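Recording a Chore for the Mosik Home Task Set: Changing a Bin Liner

Mosik is our student robotics club's project to teach a two-armed robot ordinary jobs around the house. Before the robot tries a job, club members do it themselves at home with a head camera on, and the clips go into the training set.
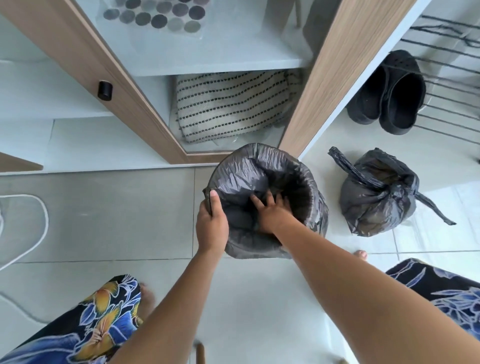
The bin liner task is a good one to start with. It takes very little gear, it uses both hands, and a thin bag never folds the same way twice, so every clip gives the model something new. Read the whole page once before you record.

What you need

A head camera and strap from the club cupboard
A small bin with a used liner in it
A roll of liners that fit the bin
A memory card with at least 4 GB free
The Zorkier app on your phone

Setting up

1. Put the strap on so the camera sits in the middle of your forehead. Tighten it until it stays put when you nod.

2. Open Zorkier and pair the camera. Choose "Bin liner" from the task list. If you choose the wrong task, the clip has to be relabelled by hand later, and that is a slow job.

3. Stand where you plan to work and look down at the bin. Check the preview. Both hands should show from the wrist down when you reach for the rim. If they drop out at the bottom, tilt the camera down one notch and check again.

4. Leave the room as it normally is. Furniture, shoes and open cupboards can stay. Do take away mail, screens and family photos.

Recording

1. Press record and hold both hands open in view for a moment. The labelling script uses this to find the start.

2. Loosen the old liner, lift it out and knot the top. Set it on the floor beside the bin.

3. Shake the new liner open and lower it in. Fold the top over the outside of the rim.

4. Hold the rim with one hand and push the liner down with the other. Spread your fingers at the bottom so the bag sits against the base and the trapped air comes out. Work at your usual speed. Early clips were too slow, and the robot copied the pauses.

5. Show both open hands again and stop recording.

Do the job 4 times in one session, then take a break. If you swap hands partway through, keep going — the model needs to see both.

Checking your clips

Play each clip through before you upload it. Throw it out if your hands leave the view for more than a second while they are holding the bag, or if someone else's face appears. A torn liner is fine. Mark it "recovered" if you carried on, or "failed" if you gave up.

Upload from the Akyol room, where the wired connection is much faster than the campus wireless. Name the folder with your member number and the task, and leave the clip names as the camera made them.

Where we are

The set holds 495 bin liner clips and the target is 1,000. Training on the Donder arms begins in February with whatever we have by then. Clips in different rooms, with different bins and different coloured liners, are the most useful to us now.

Wash the strap before you return it, and put the camera back on its charger.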